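Clurncombe bench notes — November, started 9:40

Oak top, second round of cleaning trials. Finish is the Goltetti hardwax from the spring batch, two coats, cut back with 320 between them. Gloss readings from before this week's work are in the blue binder under Kalleo, sheet 98.

Gray knit cloth again, used dry. The Boateng microfiber leaves lint in the open grain and I have stopped using it on oak. Cloth is bunched, not folded flat. A flat fold skates over the grain lines and pushes dust to the end of the stroke. Bunched, it holds more, but the pressure is uneven and has to be watched near the stand.
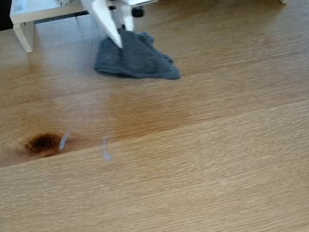
Strokes go with the grain, overlapping by half a cloth width. Cross-grain passes tried on the offcut (tag 1694) left faint streaks under the raking lamp. They came out with one damp pass, so probably residue and no damage to the wax. Repeat before writing it up.

The small white stand stays on the table for now. Wipe up to the legs, then lift it and do the footprint separately. Darius Baranauskienė wants the footprint logged as its own area — agreed, new line added to the sheet.

To do:
Wash cloths without softener.
Recheck gloss at the four marked points after lunch.
Order more wax, stock no. 1852.
Ask Darius which offcut had only one coat.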